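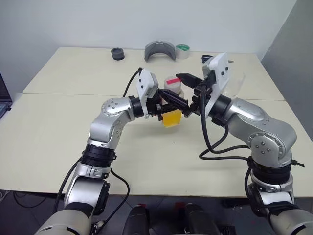

Surely if a person has to do the whole job first, you haven't automated anything, you've just given the person a worse pair of hands. So wrote a reader called Wevon under my last piece, and I've been chewing on it since Thursday, mostly while washing up, where I do all my thinking.

I don't agree, but I can see where it comes from. When you first watch somebody teach a two-armed robot by remote control it does look like a terribly long way round. A grown adult who could unscrew a lid in 2 seconds stands there and steers a pair of arms through it instead, slowly, with their tongue between their teeth. And then they do it again. And again! At Vondenent, where I spent a good part of August getting under people's feet, they wanted 1000 goes at one small job with containers before they'd even talk about letting the arms try it alone.

I had a go myself, of course. They let me sit down after lunch and I was awful. I'm a tidy-fingered person (I ice cakes, I mend my own jumpers) and I assumed it would carry over. It doesn't. You don't feel anything through the controls, so you find yourself leaning forward and squinting to work out whether you've got hold of the cup or are merely near it. Two hands make it stranger still. At home one hand holds and the other does, and I'd never once had to decide which was which. With the arms I had to decide every time, and I changed my mind halfway through more often than I'd like.

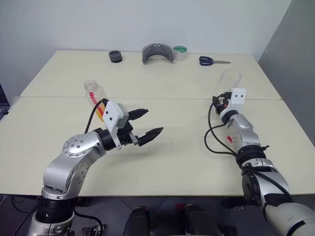

My first 10 attempts were thrown out, quite rightly, and I sulked over a biscuit.

But that's exactly why I think Wevon is wrong about the worse pair of hands. What the robot gets from all those goes is the stuff I couldn't have told it. If you'd asked me to write down how to open a container I'd have given you a couple of lines and been rather pleased with them. I'd have left out the little pause before you pull, and the way you tip the thing back when you feel it starting to go, and the second grab when the first one's a bit off. The second grab matters a lot, I think. People who are good at this leave some of their fumbles in, provided they recover, and I'd much sooner have a robot that had seen a fumble than one brought up on perfection.

There's another way of doing it, where you take hold of the arm itself and push it through the movement. The Pluleto people swear by this and I do see the charm, it's like teaching a child to hold a pencil. I found it heavy going with one arm and hopeless with two, but I'm short and easily tired, so don't go by me.

Where I'd give Wevon some ground is on the cost. It's dull work, and it's skilled, and I don't think it's paid as if it were skilled. Somebody's patience is in every one of those recordings. When a firm like Čierny puts out a glossy film saying its robot manages a task 97 times out of a hundred, I'd like to see a line at the end saying how many hours of steering went in, and who did them. Films have credits for the person who made the sandwiches, so why not?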